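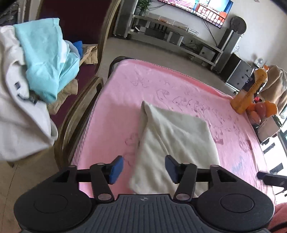
No. 17

January 4, 2020

Happy New Year, friends, and thank you for all the kind notes about the last letter. I read every one of them, some of them twice, and I'm sorry I haven't answered yet. We had a houseful until the second, and I've only now got the kitchen table back to myself.

I want to talk about sleep this time, and about beds, and mostly about my grandmother, Florence Arsenault, who had firm opinions on both. She ran a boarding house in a mill town called Fendow for most of her married life. Six rooms upstairs, one bathroom, and a back porch where the sheets hung from spring until the first hard frost. She made every bed in that house herself, and she didn't think much of people who left theirs unmade. "You'll be back in it tonight," she used to say, "so you might as well be polite to it."

I thought about her a lot over the holidays, mostly at three in the morning. I have not been sleeping. It started back in the fall and I blamed the clocks changing, and then I blamed the furnace (ours is an old Carrier that comes on with a thump, like somebody setting down a suitcase in the cellar), and then I blamed my husband, who has been very gracious about it. By Christmas I had run out of things to blame and was simply lying there in the dark going over the grocery list.

So I did what I always do, which is buy a book. Then I bought another one. I read 600 pages on the subject of sleep between Thanksgiving and New Year's Eve, a good many of them at an hour when I should have been doing the thing instead of reading about it. One of the books wanted me to get up at the same time every day no matter what. The other wanted me to keep a diary. Neither had a word to say about sheets, and I noticed, because sheets were a good half of what my grandmother knew on the matter.

Her rules, as well as my sister and I can piece them together over the phone:

Air the bed before you make it. She threw the covers all the way down to the foot and opened the window, even in January, and went off to do the breakfast dishes. The boarders who slept late got a knock.

Never put a sheet on the bed the same day you iron it. I have no idea about this one. My sister says it was so they could rest. I think my grandmother just liked having a stack in the closet.

Wash pillowcases twice as often as anything else.

Keep one good blanket back for company, and don't let your own feet know about it.

And no talking about money in the bedroom. That one came with a look.

I left out the hot milk, which she believed in completely and which I have never been able to get down. She put nutmeg in it. She would stand there in the doorway in her robe until you finished the cup, and you could hear the spoon going round and round while she waited, and I think being waited on like that did more for me than the milk ever did.

Anyway! I decided to try it her way for a while. I took everything off our bed, right down to the mattress, and found that the mattress pad was in a sorry state and that one of our two fitted sheets had lost its elastic on a corner. I'd been tucking that corner back in every night for I don't know how long without giving it a thought. You can live with a thing like that for years. I went up to the linen closet to look for another and found my grandmother's own top sheets at the back, in the paper she'd wrapped them in, with the room numbers inked very small on the hems. Number 4 is on our bed now. It's been washed so thin that you can just about read through it, and it's a little short for the mattress, so my husband and I have come to an understanding about the bottom end.

I did break down and buy one new thing. There's a little shop over in Dollden, next to the feed store, where a woman sells wool blankets out of what used to be a bank. The vault is still there, and she keeps the crib blankets in it. I went in meaning to look and stayed an hour and a half, and came home with a gray one that weighs as much as a medium dog. She told me to give it a full month before I made up my mind. Wool takes a while to settle, she said, and so do people.

How am I sleeping? Better, some nights. I still wake up at three now and then, but I've stopped looking at the clock, and I've quit taking the books to bed. Last week I slept clear through until the plow went by. I won't claim it was the sheets. My husband turned the furnace down at night, too, and I gave up my after-supper coffee, which I'd been calling a small one, and it was not a small one.

The airing is what I've really taken to. I fling everything back, prop the window open with the old wooden ruler, and go down and put the kettle on, and when I come up again the room is so cold and clean that I can't help feeling the day has got off to a proper start. The cat objects. She has moved to the top of the dryer until further notice.

A few odds and ends before I let you go. Several of you asked for the brown bread again, and I promise it's coming, as soon as I find the card with the right amount of molasses on it. The one in the box is my aunt's version and it's far too sweet. The seed catalogs have started to arrive, and I've already circled more than we have ground for. And the reading group is starting up again in March – we'll be at my house for the first one, so bring a chair if you're fond of comfort.

If your own grandmother had rules about beds, I'd dearly love to hear them. I'd especially like to know if anybody else was raised not to iron and make up on the same day. My sister and I have a pie riding on it.

Keep warm, and go easy on yourselves this month. The days are already getting longer, though you'd have to take the almanac's word for it around here.

Filed under: Home, Family, Winter letters
Next letter: brown bread, if I can find the card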